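Been using the Moklow hand-held gripper kit for a few weeks and a few of you asked what I think of it. Posting it bit by bit, mostly so I have it written down.

Background for anyone new: I do small manipulation projects, mainly picking and placing household stuff. Until August we collected everything by driving the arm with a joystick. It was slow and my wrist hated it.

The kit is a hand-held gripper with its own camera, a charging dock, a set of spare fingertips and a year of their upload service, Skilon. You hold the thing, do the task yourself, and it records what the fingers and the camera get up to.

Price for us was 1,468 for a pair, with the year of Skilon included. After that Skilon is 692 a year. I paid for ours, no discount, and Moklow don't know I'm writing this.

Setup took one afternoon. The printed guide is thin and skips the bit where you pair the two units. There is a better guide on their site but you need an account to read it. Silly.

Calibration is open the fingers fully, close them fully, hold still, wait for the beep. Do it again whenever you change the tips. I forgot once and lost a morning's recordings.

We do tabletop work with small packages. Cups, tubes, boxes, cables, whatever is lying about at home.

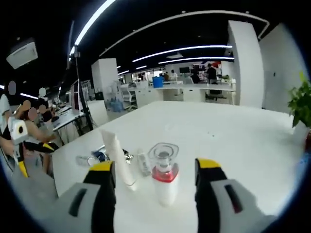 Fingers wide open, cup with the red band next. Another group at the desks to the left.

The view is very wide. I like that for training, you get the table and most of the room as well. The bend at the edges takes getting used to if you're checking clips by eye. Skilon has a button to flatten it but the flattened version drops the corners, so I leave it off.

Yellow tips: good. Easy to pick out against a white table when you're going through clips quickly. They do mark. Spares are sold in packs and the first pack comes with the kit.

Weight is fine for the first half hour. After that you want a break. Raíssa Leite, who does most of our recording, swaps hands every 20 clips and says the trigger is too stiff for smaller hands. I agree with her. There's a softer spring you can order. It should be in the box.

Numbers, for those who like them. Our first target was 200 clips per task. We got there on day two for the easy ones. We're now at almost 1,000 on the tube task alone — it's the one that kept failing on the arm, so it got the attention.

Battery: charges quickly, drops quickly. Buy the second dock if more than one person is recording. 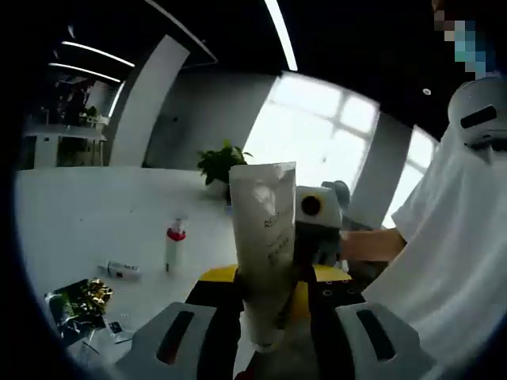

Grip force is where I have the most to say about the Moklow. There is no force sensor in the fingers, only finger position, so the software has to guess how hard you're squeezing from how far they've closed. With a rigid box that's good enough. With soft packaging it's a weak point, and a squeeze tube held upright by its sides, cap end down, is about as awkward as it gets. The one we're using is already slightly crumpled, so the width between the fingers changes depending on where you take hold of it. I'd pay extra for a proper sensor.

I also tried the Grarnance gripper at a demo. Lighter, nicer trigger, and it does have force sensing. But the view is narrow and you're tied to a laptop by a cable. For table work in one spot I could live with that. Moving between desks, no.

Skilon itself is all right. Uploads go through overnight. It flags clips where tracking was lost and it's mostly correct, though it's fussy about people walking behind you. The search is poor. I name everything by hand.

Support: I emailed twice. First answer came the same day and was useful. Second took nine days and told me to restart the dock.

We bought ours through Cavalcanti. Delivery was quick, one tip was missing from the spares pack and they posted it without any fuss.

Would I buy the pair again? Yes, for the hardware. I'm less sure about paying for year two of Skilon. You can export everything as plain files, so I may just do that and keep our own storage.

If you're a team of one, get a single unit first. Two-handed tasks are a lot more work to record than you'd think, and half of ours only needed one hand.

Will add to this when the softer springs arrive — they're on back order.

September 23, 2022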